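Plugging In a Phone, the Hard Way
Final report, Stitivberg project, Flarkwood shared workshop

1. Goal

Our project was to get two robot arms to plug a charging cable into a phone. A person does this half asleep. We gave ourselves one term, and by July we had opinions about USB-C that we did not have before.

2. Setup

Both arms bolt to one rail at the edge of the big table at Flarkwood. We named the left one Rallen and the right one Sauerland, mostly so we could blame them separately in the log. Power comes from a strip on the table, and the charging cable goes wherever it likes.

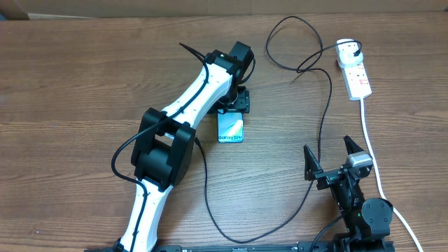
The first two weeks went into cable routing. An arm that snags its own wiring stops politely and then needs a full restart, and we got very good at full restarts.

3. Finding the phone

We put a small camera at each wrist. Glare off the table finish fooled our first detector, which reported phones all over the bare wood. Training on 80 hand-labeled views calmed it down.
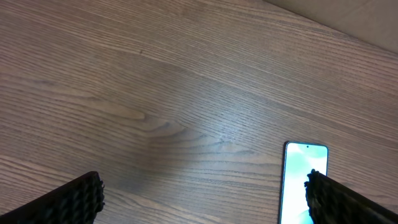
Figure 2. Wrist view with the gripper open and the phone at lower right.

4. Holding the plug

The grip has to be on the housing and the plug has to point straight out. A few degrees of tilt and it scrapes across the port. We lowered the closing speed twice and added a pause before the lift.
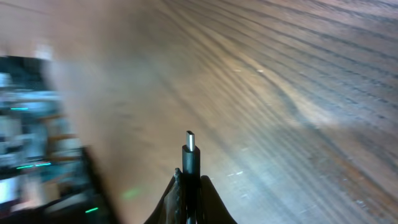

Why not use a magnetic charging puck?
It would have been easier, and our advisor pointed out that easier was not the assignment.

5. Two-arm handling

Passing the phone between arms took most of our debugging time. If both grippers pull at once, the phone loses.
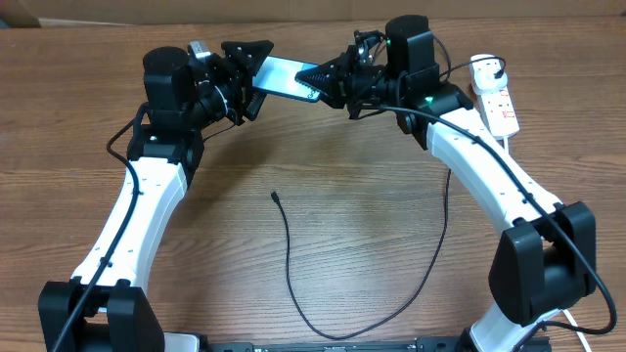
We fixed this by letting one arm lead while the other goes slightly limp. Out of 80 full trials, 39 ended with the plug seated. Another 8 ended on the floor, so next term's budget includes a rug.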